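What 600 Demonstrations Got Us, and What the Tag Did

I've been promising to write up the folding work since June, and every time I sit down to do it somebody wants the arms for something else, or I decide the plots need one more run. So please forgive the rambling. I have coffee and a free evening and I'm going to tell it the way it happened.

The short version is that we spent the spring teaching a two-armed policy to straighten out and fold clothes that start in a heap, and we wanted to know how much of the teaching data we really needed. I collected 600 demonstrations by teleoperation, which did my shoulders no favors at all. Then we trained one policy on the whole pile, and a second on only 200 of them, picked by a little scoring script we call Garba. Garba looks at how different the starting heaps are from each other and throws out the near repeats. It's a humble script and I'm very fond of it.

We did most of this on red clothes with white trim, partly because I like a strong color against a gray table and partly because the trim gives the policy an edge to follow. The first grasp is where nearly everything gets decided. If the fingers land on either side of a hem, the rest tends to go fine, and if they land in the middle of a big flat patch of cloth you get a pinch and a lot of sliding around.

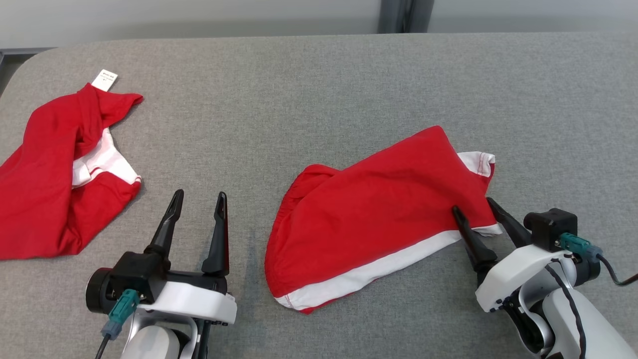
Chidubem Nnaji wrote in after my last post to ask whether the smaller set was doing well only because we had thrown away the hard heaps along with the repeats. It was a fair worry, and it kept me up a bit! We went back and checked. Garba had kept more of the hard ones, as a share, than the full set had, and that made me feel a good deal better.

So, the numbers. We ran 115 test trials with each policy, and the small-set policy failed on 13 fewer than the big one. I was so sure I'd mixed up the folders that I ran the evaluation again from scratch, and it came out the same way.
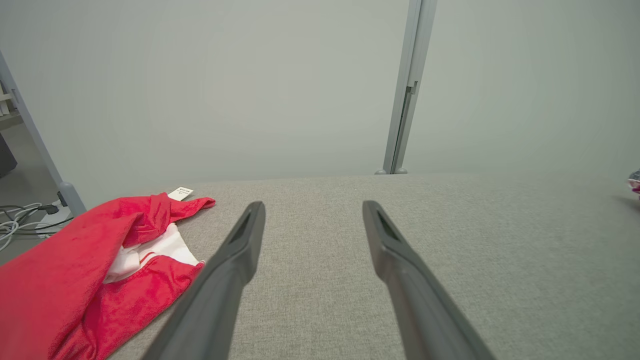
My favorite part of the whole study is the wrist views, though, and I could talk about them all night. The head camera gives the policy the big layout, but up close is where it learns which bit of cloth is which. We made maps of where the network was paying attention, and I expected them to light up along the white trim. Quite often they went to the label instead! A small white tag sticking up at the far side of a crumpled red heap, with print far too tiny to read, is a lovely landmark if you're trying to work out which way a garment is facing. When we masked the tags out, the small-set policy got worse at choosing its first grasp, and the big one hardly cared. I don't have a good explanation for that yet, and I'd love to hear yours.

Next up is Eston, our longer task, where the folded things have to end up in a stack. I've started snipping the labels off half the clothes for it.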